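Oct 20, 2026

Hevel hand-held gripper kit, trial notes

Spent the session on the trial kit from Hevel, the one we're weighing up against renewing with Wemley. Quick recap for anyone who missed the thread: you get the hand-held unit, a set of pads, the Benivia software for trimming and exporting the recordings, and a support line. They quote 416 for the starter box, and spare pads come in packs of 100 or 200, which tells you something about how fast they expect us to go through them!

I went with gray clothes on purpose. Plain dark cloth is what gave us grief last time (the old tracker just lost its mind on it), so I figured start with the mean stuff and see if Benivia copes. Pleats and seams give it something to hang on to, at least.
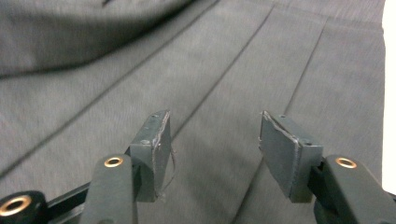

Pads

These are my main gripe. Both tips have fraying along the rims, and there's a thread hanging off the left one. The blocks themselves I like -- nice flat faces, chunky enough that I don't worry about knocking them on a table edge. But for a kit pitched at cloth work, I'd want a pad with a cleaner edge. A loose bit like that is going to find a zipper or a hook sooner or later. I've got the Ko pads in the drawer and want to see if they fit these blocks before we spend anything on refills.

Handling is good, though. The grip feels natural, the squeeze is light, and I wasn't fighting it when I came in over a fold at a slant. My wrist did get tired after more than 2 hours, so shorter runs next time (and maybe a strap?). 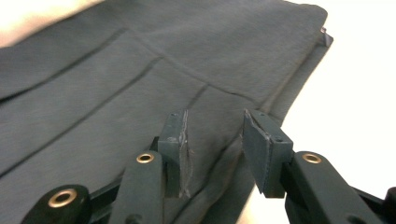 Folded garment on the white surface, tips open over the pleats.

Still to ask Hevel: can we buy pads without the blocks, does the Benivia license cover a second laptop, and can we hang on to the loaner into November. Not signing anything until I've tried the Ko pads on it. Kit's back in its box on my shelf, charger is in the side pocket -- please put it back there if you borrow it.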